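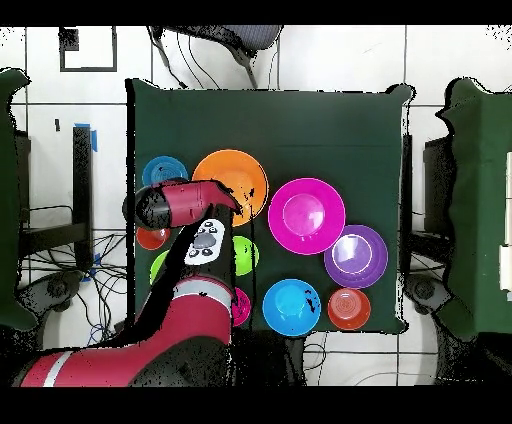
Colored plastic bowls and plates on a dark green tablecloth. The light blue bowl and the red-orange bowl at the front are upside down.

Colored plastic bowls are a class of everyday tableware made from molded plastic in bright, solid colors. They are used for eating, serving, mixing, and storing small items, and are common in homes, schools, campsites, and picnic areas. They are often sold with matching plates and cups, either as a full set or as loose pieces in assorted colors.

Names

The terms used for these bowls vary by seller and by region. A "nesting set" is a group of bowls in graded sizes that fit inside one another. A "stacking set" usually means bowls of a single size. "Picnic ware" covers bowls, plates, and cups together. In the town of Stusbridge the pieces are commonly called "prydderch," after the Prydderch housewares shop that sold them there, and the word is used locally for any colored plastic dish regardless of who made it.

Shape and parts

Most bowls of this type have a wide mouth, sloping sides, and a flat bottom. The upper edge is usually thickened or rolled outward. A rolled rim stiffens the bowl and gives the fingers something to hold. Many bowls also have a foot, a low ring on the underside that keeps the center of the base slightly off the table. The foot is seen clearly only when the bowl is turned over.

Some bowls are smooth inside and out. Others have fine ridges running around the wall, which add grip and hide scratches. Plates in the same style tend to have a broad rim and a separate center area, sometimes in a lighter shade than the rim.

Cups made to go with the bowls are normally tapered. The taper lets them slide into one another for storage and also helps them come out of the mold.

Materials

Polypropylene is a common material for reusable plastic bowls. It is light, bends a little before it breaks, and holds color well. Melamine is harder and heavier, with a feel closer to ceramic, but it should not be used in a microwave oven. Polystyrene is stiff and can be made very clear, though it cracks more easily than polypropylene.

Color is mixed into the plastic before molding. A piece may be opaque or translucent depending on the material, the amount of pigment, and the thickness of the wall. A translucent bowl placed under a strong light can look much brighter than the same bowl in a cupboard.

Sets

The number of pieces in a set differs widely. The Studano line is sold as 6 bowls of equal size, each in its own color. The Stimimik line is a nesting set of 5, with the largest bowl meant for mixing or salad and the smallest for sauces and dips. Stimimik also offers a party box of 60 pieces, divided among bowls, plates, and cups.

Households that buy loose pieces over several years often end up with a mixed group in which no two bowls are quite the same depth. Such a group takes up more shelf space than a true nesting set - the bowls catch on one another partway down and leave gaps.

Stacking and nesting

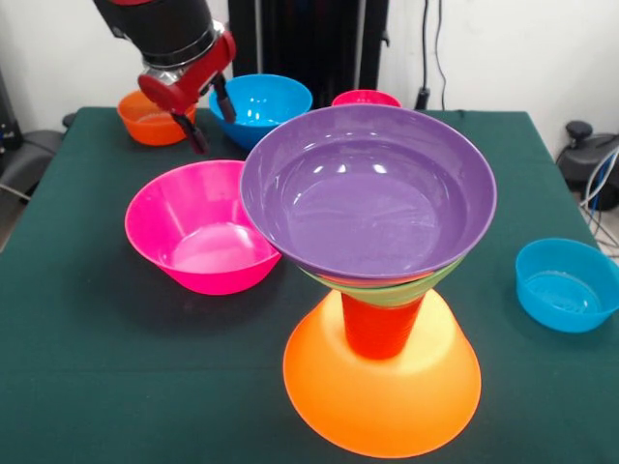

Nesting and stacking are different ways of putting bowls together. In nesting, each bowl sits inside the one below, so that mostly the rims show from the side. The height of the pile depends on how far apart the rims sit. In stacking, a piece rests on top of another without going far into it, and the pile grows by nearly the full height of each piece.

Nested bowls of the same size sometimes stick. This happens when two smooth walls press closely together and air cannot get between them, and it is more likely when the bowls are put away damp. Twisting the inner bowl while holding the outer one usually frees it. Small ribs or steps molded under the rim prevent the problem by holding the bowls slightly apart.

A tall stack is most stable when its widest part is at the bottom. A large bowl turned upside down makes a good base, as its rim spreads the weight over a wide circle and its bottom becomes a small flat platform. A cup can stand on this platform and carry another bowl. The narrower the cup, the more carefully the upper bowl has to be centered. Stacks of this kind are built for table displays, as a children's game, and as practice in careful handling. 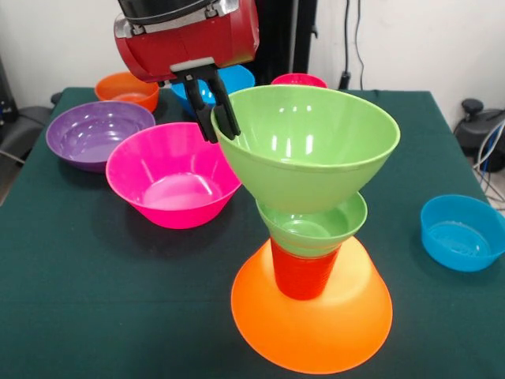
Stack of 4 pieces. From the bottom: an upside-down orange bowl, a red cup, a small pale green bowl, and a large lime-green bowl.

Use of color

Bright colors serve several practical purposes. In families and classrooms, each person may be given one color so that dishes are not mixed up. In kitchens, color can mark size or contents. Outdoors, a pink or orange bowl is easier to find in grass than a clear or white one.

Care

Most polypropylene bowls can be washed by hand in warm, soapy water. Those marked as dishwasher safe are best placed on the top rack. Tomato sauce, curry, and other oily foods may stain light colors, and rough scouring pads leave fine scratches that dull the surface. Bowls should be fully dry before they are nested. Long storage in direct sun can fade the color and make the rim brittle.

See also

Mixing bowl
Melamine tableware
Picnic set
Stacking cups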